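# Sweatshirts keep coming out of storage with hard creases. Fold, roll, or just stuff them in?

**Posted by Graciela Valdebenito, 21 Dec 2023**

Hello everybody, I hope this is the right board (I went back and forth between this one and Laundry and finally flipped a coin).

We moved into a smaller place in Skitircombe over the summer, and for the first time in my married life I don't have a hall closet. What I have is one dresser with shallow drawers and a row of lidded bins that slide under the bed. My husband and both of my boys practically live in sweatshirts, and I'm no better, so there's a mountain of them and they all have to go somewhere.

What I've been doing is folding them in quarters and stacking them flat in the bins. It looks lovely the day I do it! Then somebody wants the one at the bottom, the whole stack gets dug through, and by the time I look in again it's a heap. The ones that stay put aren't much better, because they come out with a hard line straight across the chest that stays there all day. My older son says it looks like he's wearing a map.

My sister rolls everything and swears by it. My mother-in-law says rolling stretches the neck and that knits should only ever be folded over tissue paper, and I'm not going to do tissue paper for a teenager's hoodie, I'm just not. And a lady I chat with at the Trerum laundromat told me she gave up and stuffs each person's things into their own bin.

Most of ours are the ordinary soft kind, a cotton blend I think, plus a few thinner knit ones that I'm fonder of and would like to keep nice. The bins are 20 inches wide, if that helps anybody picture it. I'd like to get it all sorted before January, when my parents come to stay and I have to clear two drawers for them.

Thank you so much in advance, and sorry this got so long.

---

**Theerawat Thepsuriya**

Hi Graciela, don't apologize, I read all of it with my coffee and recognized my own house in most of it.

I'd file-fold them. You may know it already under another name, it's the one where the clothes stand up on edge in the drawer like folders in a cabinet. I sorted donations at the Lo Presti thrift store for several winters, and we had to get sweatshirts into bins so that people could flip through them without wrecking everything. Stacks lasted until the doors opened. Standing folds lasted most of the day, and that was with strangers' hands in them.

For a regular pullover I do it like this:

1. Lay it face down on the bed and smooth it out with your palms, sleeves too. Take your time over this part.
2. Bring one side in to about the middle of the back, then turn the sleeve down so it lies along the body. Do the same on the other side. You want a long rectangle.
3. If there's a hood, fold it down flat onto the back.
4. Fold the bottom hem up, stopping a little short of the collar.
5. Fold what you have in thirds, softly. Don't press it with your hand or iron it with your forearm (I used to do that, it was satisfying, and it's how I got my own map lines).
6. Stand it on its folded edge. If it slumps over, the packet is too tall, so open it and make the last folds a bit smaller.

The crease across the chest comes mostly from weight, in my experience. A sweatshirt at the bottom of a stack is carrying all the others. Stood on edge they only lean on their neighbors, and whatever lines you do get are soft enough to fall out after you've worn it for a little while.

Let them get completely dry before they go in, too. Thick cuffs and waistbands fool me every time, the body feels ready and the ribbing is still a touch damp. I leave mine over the back of a chair overnight.

And please don't fill the bins to the brim. I leave enough room to slide my whole hand in at one end. When a bin is packed tight you have to grab a sweatshirt by whatever bit you can reach and haul it up.
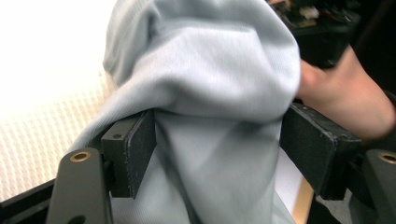
If you do end up with one that's all bunched into thick folds, give it a good shake from the shoulders, lay it flat, and run your hands from the middle out toward the sides. I find that takes care of most of the creasing before it ever goes near an iron. A really stubborn one can hang in the bathroom while somebody showers. For the thinner knits you're fond of, I'd keep them in the dresser by themselves and fold them loosely, and I wouldn't hang them for long at all, as mine have come off the hanger with little points at the shoulders.

As for the boys, I'd give them one bin each and let them keep it however they like. I folded my son's for years and I can't say he noticed.

---

**Stallon34**

Roll them. Way faster. 100% of mine are rolled and I've never had a stretched neck, no idea where people get that. Sleeves in, fold in half the long way, roll from the bottom up, done. You can put a rubber band on it but not a tight one, it leaves a dent.

Stuffing is fine too for gym stuff.

---

**Graciela Valdebenito**

Thank you both! I did one bin Theerawat's way last night while the potatoes were on, and I had to redo my first few because they kept flopping over (too tall, just as you said). Once I made the last folds smaller they stood up nicely. I'm going to try rolling for the boys' bins, seeing as they'll never keep up the standing kind, and my sister will be unbearable about it. The thin knits have the top drawer to themselves now, so my parents will have to make do with the other two.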